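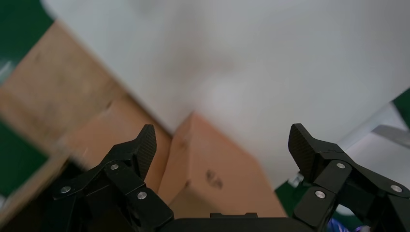

Small Lukix carton, plain brown, with the printed mark on the front.

Lukix cartons and unloading bench kit

Sold in: bundles of 50
Sizes: 2 (inner and outer)
Colour: natural brown
Sign holder: sold separately or as part of the bench kit
Ships from: Zididthorpe

We've stocked a lot of cartons over the years and most of them are hard to get excited about. We are excited about these! Lukix makes a plain brown carton that folds up square, stays square, and doesn't go soft at the corners after a week of being picked up and put down. If your work involves moving small goods out of one box and onto a table all day long, you'll notice the difference by lunchtime.

The small carton is the inner. It's the one we sell the most of, and it suits parts, samples, jars, spare fittings, tea, candles, whatever you need to keep apart from its neighbours. The large carton is the outer. It's corrugated, opens at the top, and takes four inners with enough room left at the sides to get your fingers in and lift one out without wrecking the flaps. We tried another brand where the fit was tighter and spent a lot of time tipping boxes upside down and swearing at them.

Both sizes arrive flat and both close with ordinary packing tape. The board has a bit of tooth to it, so tape sticks well and a marker writes cleanly across any face (felt tip is better than ballpoint, which tends to dig in).

Setting up an unloading bench

A few customers have asked how we lay out our own bench, so we've put the pieces together as a kit. You get a bundle of outers, a bundle of inners and a clear acrylic sign holder for the tabletop. The table is up to you. We like white, with rounded corners — you'll walk past that corner a hundred times a day and your hip will thank you.

Stand the open outer beside the table, as close as you can get it, so things travel the shortest distance from box to tabletop. Keep the sign at the back edge, where sleeves won't knock it over. Leave the front of the table clear for whatever is coming out.
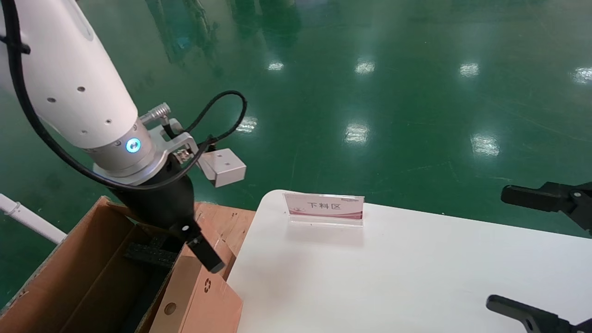
Photo: Gikby

The card in the holder reads 下料区, "unloading area", in black on white and pink. Any card that fits will do, and we'd encourage you to have some fun with it. Ours have had little drawings on them, and one had a recipe on the back for most of July. The holder is clear, so you can read the card from across the room, and a damp cloth takes off fingerprints. Please don't use anything gritty on it. Acrylic scratches, and once it's cloudy there's no bringing it back.

Using cartons more than once

Yes, you can, and we do. Our own test outer was opened and closed 102 times before a flap started to tear along the crease. That was on a dry bench indoors with someone being fairly gentle, so treat it as our best day. A few things help:

Cut the tape along the seam and leave the ends on. Pulling it off takes the face of the board with it.
Lift from underneath when the box is full.
Store flat, off the floor, away from outside doors.

When a carton is finished, peel off what tape you can and put it in with your cardboard recycling. Check with your local depot if it's had anything oily in it.

Using them with other gear

The outers sit happily on a standard pallet. If you already own the Räsänen tape dispenser from our bench page, its widest roll closes the outer in a single pass, and it's a lovely thing to use besides. The older Räsänen model with the narrow roll works too, but you'll need two strips side by side. Our Gikby carton labels fit the front of the small carton below the top fold, with the long edge running across.

Questions we get a lot

Can I mix sizes in one bundle? Sorry, no. Each bundle is one size. The kit is the easiest way to try both.

Do they come printed with our logo? Not yet. We can put you in touch with a printer in Zididthorpe who will stamp flat cartons for you, and the results look great in brown or black ink.

Are they food safe? Fine for anything already wrapped. We wouldn't put loose biscuits straight into one.

Is there padding in the box? No padding is included. Crumpled paper works well around the inners if your goods rattle.

Can I pick up from you? Please do. Bundles are bulky for their weight, and picking up saves a good bit on freight. Bring a vehicle with a flat floor, or fold the back seats down.

Page updated 28 July 2018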